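Flirnham Cycle

The Flirnham Cycle is a series of crime novels published by Odanell, a small press that describes it as the longest continuous mystery sequence in its catalog. The claim rests on a count of 66 titles, which includes reissues under new names and at least one cookbook.

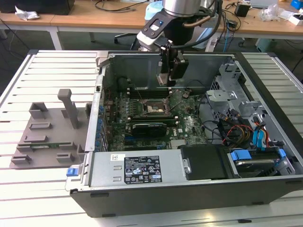 The first book, Gekura, runs 173 pages and is usually called the best. Later volumes are said to share a single hidden plot, but readers who have looked for it mostly report recurring street names and a detective whose age changes. A companion guide of 185 pages promised an explanation and reprinted old jacket copy instead.

Sales figures come only from the publisher and have not been checked independently. The Nogueira Prize, often printed on the covers, was set up by Odanell and has gone to the series every year it was awarded.

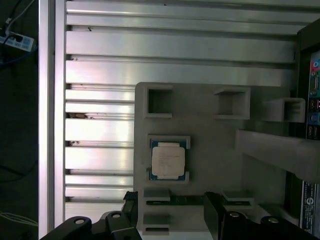
Slatted metal surface with a power strip at upper left.

A film version has been announced several times. No script is known to exist.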